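Salt is back. Not the pinch – the whole fistful. Saltier, a 30-seat lunch room in Torres, goes through up to 965 pounds of the coarse stuff a year, mostly for brining. Cabbage, lemons, eggs. Lots of eggs.

The rule on the kitchen wall: 3 days in the crock, no peeking. Everyone peeks.

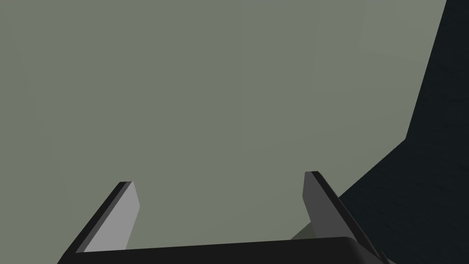
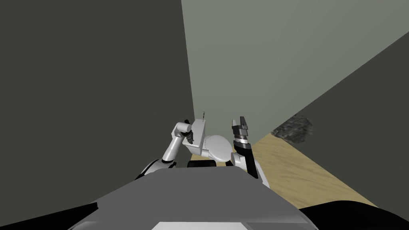

Lemons take longer. Quarter them, pack hard, then forget them till June if you can. The Rorkuvell method skips the water completly and lets the juice do the work. Slower, sharper taste. Worth it with fish.

At home? Start small. One jar, 2 spoons of salt, whatever's wilting in the drawer. Keep it under the liquid – thats the part people get wrong. Smells funky by the weekend. Good. Eat it on toast.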